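Vevach duct fittings data

Readme for the Vevach set of pressure loss and leakage measurements on ventilation duct fittings. Please read the section on units before using the loss coefficients in a sizing program.

What the set contains

The set holds 1,640 readings taken on 63 fittings. The fittings are bends, tees, reducers, saddle connections and short lengths of flexible connector, all circular, in galvanised steel except for the flexible pieces. Rectangular fittings were measured in an earlier round and are kept separately, as the test rig had a different inlet section at that time.

Each fitting has its own row in fittings.csv, with a short code, nominal diameter, angle where it applies, and the type of seal. The readings are in readings.csv and refer back to the fitting by its code. Codes starting with P are Proredano parts and codes starting with D are Doležal parts. Everything else was made up in our own workshop.
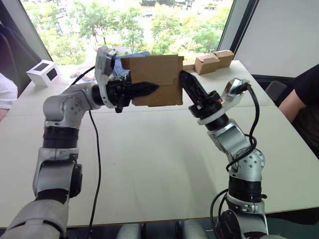
Units and conventions

Pressures are in pascals, air velocities in metres per second, and temperatures in degrees Celsius. Loss coefficients have no unit and are always based on the velocity pressure in the upstream duct. For tees this means the common leg when the flow divides, and the straight inlet leg when it combines. Some programs use the branch velocity instead, so convert before importing.

Air density was worked out from the temperature and barometric pressure logged with each reading. A blank in the density column means the barometer value was missing. There are 52 such rows. They have been left in, and you may fill them with standard density if your work allows it.

Leakage

Leakage was measured at positive pressure only, with both ends of the fitting capped. Figures are given per square metre of surface. The flexible connectors were tested at full stretch, and a slack connector should be expected to give a higher pressure loss than the one recorded. 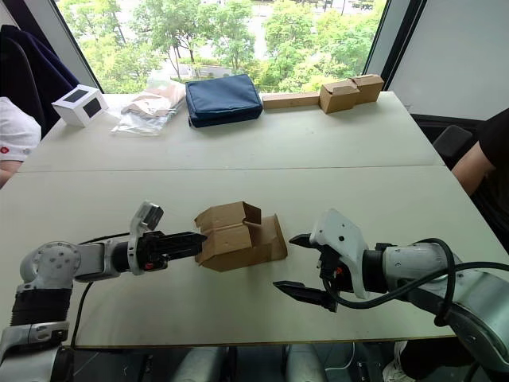

Known problems

The 91 readings marked "recheck" in the notes column were taken with a damper upstream that was later found to be partly closed. The flow values are sound, but the velocity profile was uneven and the loss coefficients come out high. Leave these rows out when fitting curves.

Two of the workshop reducers share the same nominal size and differ only in length. Check the length column before treating them as duplicates.

Changes in this version

Saddle connections added. Column "temp" renamed "air_temp". Seal types now use the same wording as the Carnano fittings list, so the two files can be joined without a lookup table. Values for the small bends were corrected in November after a sign error in the static pressure correction.

Use

The data may be used and passed on freely as long as this readme goes with it. If you publish results, please give the version number and say whether the recheck rows were included.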